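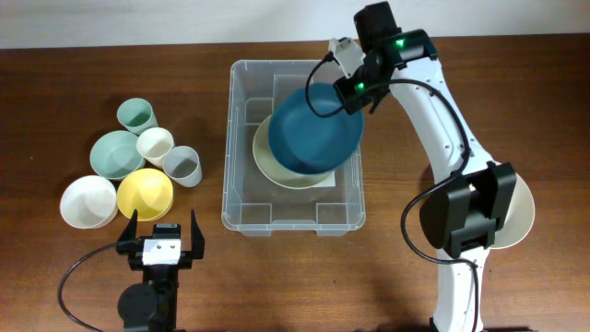
Plastic Dishes: Stains, Smells and Where to Keep Them

Home | Kitchen | Laundry | Workshop | Garden | Ask Us

Plastic cups and bowls are sold as the tableware you never have to worry about. They don't break, and so they stay, year after year, getting a little duller and smelling faintly of every soup you ever made. Glass at least has the decency to leave in pieces.

What follows is what works in our kitchen. Check the bottom of the dish before you try anything involving heat.

Tomato stains

The orange ring is oil that has carried the color into the surface. Hot water alone sets you up for a long evening. Wipe the dish out first with a dry paper towel and put the towel in the trash, where it will look like evidence. Then wash with dish soap and cool water.

If the ring is still there, make a paste of baking soda and water, smear it on, and go do something else for an hour. Rub with a soft cloth. Repeat if you have the patience.

Sunlight helps too. A stained bowl left on a sunny windowsill for 2 afternoons will usually come up paler. Pale-colored bowls can fade a bit along with the stain, so decide which you mind more.

Smells

Onion is the worst, followed by curry, followed by whatever was in the bowl at the back of the fridge. Fill the dish with warm water and a good splash of white vinegar and leave it overnight. Rinse well. Anyone who gets up for a drink at midnight should be told.

Crumpled newspaper inside a lidded container takes care of stubborn cases. Leave it a couple of days. We once used the real estate section and felt it was the most good it had done in years.

That greasy feel

Plastic that squeaks is clean. Plastic that slides out of your hand is not, whatever the dishwasher told you. Wash plastic before the frying pan, never after, and change the water sooner than you want to. In the dishwasher, top rack only, and tip cups at an angle so the dent in the base doesn't come out holding a small pond.

Scratches

There is no fixing them. We have tried toothpaste, and we had a scratched cup that tasted of mint. Stop using scouring pads and keep the worst cups for paintbrushes, seeds or bailing out the sink.

Storing them

Stacked cups stick together, usually when you have guests. If yours are already stuck, stand the outer one in warm water and pour cold water into the inner one, then twist gently. Pulling harder just gets you an elbow in the cabinet door.

A clear bin beats a shelf for the everyday pieces. You can see what's in it, and the whole lot comes down in one go. Bowls go in first, biggest at the bottom, with cups upright beside them. Let everything dry completely before it goes in. A damp bin with a lid on is a science project.

Go through the bin every September, when school lunches start and the missing lids are presumed dead. A container that has had no lid for a year is a bowl now. Treat it like one.

When to give up

Toss anything cracked, sticky after washing, or warped enough to rock on a flat table. The rest can stay another year. It was going to anyway.

Next tip: Getting candle wax out of a tablecloth

Contact Siden Household Tips | © 2021 Siden | Last updated 13 March 2021 | Back to top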